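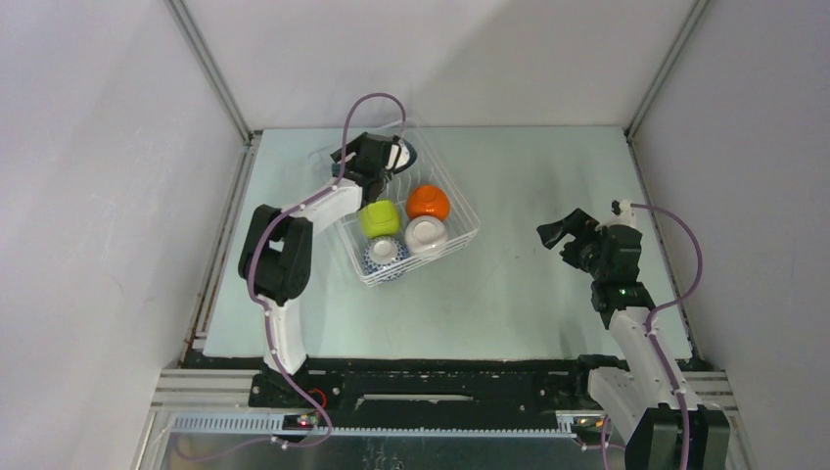
Good afternoon. I want to speak today on how we compared two grippers, the Brimo and the Lightfoot, and what we would do differently. Please stop me if I go too fast. We gave both grippers the same dishes, and a dish rack is harder than it looks. The white bowl and the blue-and-white patterned one are open at the top, so the fingers can take the rim. The orange container has a knob, and the knob is what everybody wants to grip first.

(Pause. Ask who has tried a knob grasp.)

Numbers. We made 200 tries with each gripper. The Brimo held the dish to the end in 165 of them, the Lightfoot in 188. I would not make too much of this difference — Gunhild Ravn changed the finger pads on the Brimo halfway, and I did not separate the results before and after. That was my mistake.

Cable. On this kind of arm the cable goes along the links, and it needs a generous loop near the gripper. With a short loop the wrist pulled against it and the controller reported a false contact. Kaj Grímsdóttir found this in October, after we had already blamed the camera.

Next slide: controller settings. Say thank you to Plestia for lending the second controller. If there is time, mention the plan for 1,000 tries with wet dishes.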